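【Cesilwood館 運営事務局】共用給湯コーナーの紙コップの取り扱いについて(全8件) 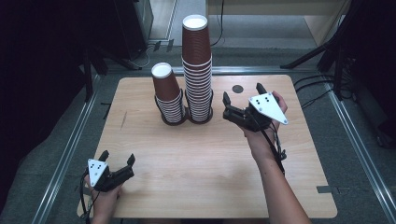

1/8
当館の共用給湯コーナーでは、11月より紙コップの補充および保管の方法を改めます。ご利用の各団体におかれましては、以下の投稿をご確認ください。これまで補充は各階の担当者の判断に委ねており、一つの列に継ぎ足しを重ねる例が多く見られました。茶色の紙コップを二列に並べた場合でも、片方がもう片方の倍ほどの高さになり、低い方の列が左へ傾くといった状態が生じます。今後は列の高さをそろえることを基本といたします。

2/8
一列の上限は28個とします。上限に達した列には継ぎ足しを行わず、隣に新しい列を設けてください。列を三つ以上並べる必要がある場合は、卓上に置かず、給湯コーナー下段の収納棚をご使用ください。

3/8
コップの向きについては、飲み口を上にした従来の置き方を改め、伏せた状態で重ねるものとします。一番上の一個が斜めに載っているときは、取り出す前に列全体を軽く押さえ、まっすぐに直してください。列から外れたコップを戻す際は、未使用であることが確かなものに限ります。

4/8
置き場所は天板の奥側、縁から14センチ以上内側とします。会議や講習で卓を使用する団体は、開始前に列ごと収納棚へ移し、終了後に元の位置へお戻しください。移動の際は両手で根元と上部を支え、一度に一列ずつ運んでください。なお、木製の天板は傷がつきやすいため、箱や器具を引きずらないようお願いいたします。

5/8
在庫は地下倉庫のDareo社製収納箱にて管理しております。一箱の入り数は40個です。開封した箱には開封した月を記入し、先に開けた箱から使い切ってください。袋の口は付属の留め具で閉じ、床に直接置かないでください。

6/8
講習会等で124個を超える使用が見込まれる場合は、事前に事務局への申請が必要です。申請書は予約システム「Kartha」の備品欄から提出できます。用途、必要数、受け取り希望時刻をご記入のうえ、使用日の前日正午までにお手続きください。余剰分は未開封のものに限り返却を受け付けます。

7/8
使用済みの紙コップは、中身を流しに捨てたうえで、同じ向きに重ねて回収筒に入れてください。蓋、マドラー、ティーバッグは可燃ごみの扱いとなります。回収筒が満杯のときは、床に置かず、東側通路の予備の筒をご利用ください。回収は毎朝8時に行います。

8/8
本件の対象は本館1階から3階までの給湯コーナーです。別棟Jernusの喫茶室は従来どおりの運用とし、変更はございません。棚の位置や申請手続きに関するお問い合わせは、1階事務局窓口にて承ります。受付時間は午前9時から午後5時までです。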